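Visits > Open Days > Tultetti workshop, Prullach

Open day at Tultetti, Sep 14, 2022

Got there late, bus from Futach was packed and I missed the welcome talk. Coffee gone already. Paid 24 for the day ticket, lunch included, fine.

Ground floor first. Storage, shipping, a long corridor with old posters. They say 380 visitors last year and hoped for more this time. Didn't stay long, too warm.

Upstairs is the games floor, what I came for. Plain room, pale walls, cream tables. Cups game going on, the old shell game setup but with metal cups. Three of them, upside down, brushed finish. Nice simple things. I want a set.
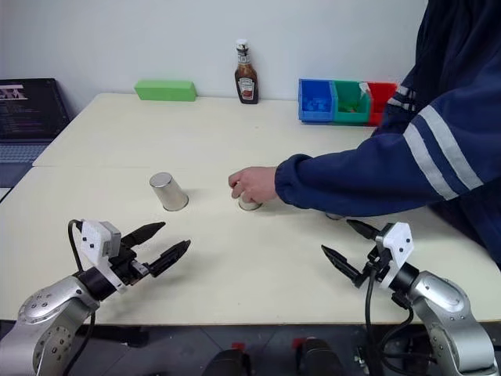

Cups on the table, storage bins and the Heinz at the back.

Liked the bins. Blue, green, red, side by side, small pieces in them. Would work great for my kids' stuff at home, been meaning to do somthing like that since January. Asked where they buy them, got a shrug and "a catalog." OK.

Back to the cups. You'd think any cup will do but no. Yannick Maillard (runs the games floor, talks even faster than I write) told me they went thru a lot of sets before picking one. Plastic tips over. Glass, obviously not. Wide rim down, flat base up, easy to get your fingers over. He had me try a spare set by the window and I was terrible at it. Fumbled the middle one twice.
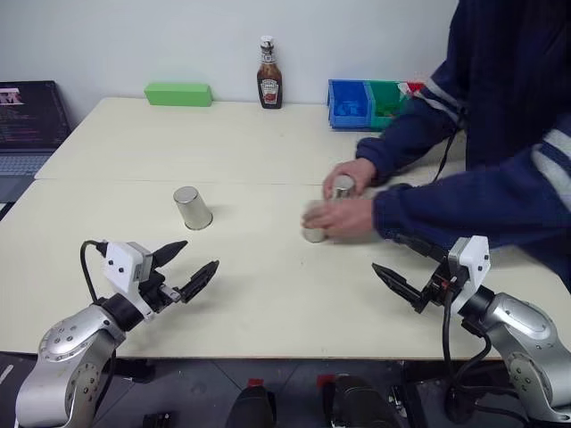
Also the table matters, he says. Pale top so you can follow the cups, and long enough that people aren't elbowing each other. Hadn't thought of that. My kitchen table is dark and maybe that's my problem, or maybe I'm just slow.

Lunch: soup, bread, decent. Sat with two people from Mackay who had driven 300 miles for this, respect. The afternoon tour was capped at 100 and I didnt get a spot. Sign up at the door when you come in, don't wait like I did.

Left at four. Gift shop had mugs and pencils, no cup sets. Would go again, earlier bus.

Related
Futach market hall, a quick walk round
Mackay toy fair: notes from day two
Where to eat in Prullach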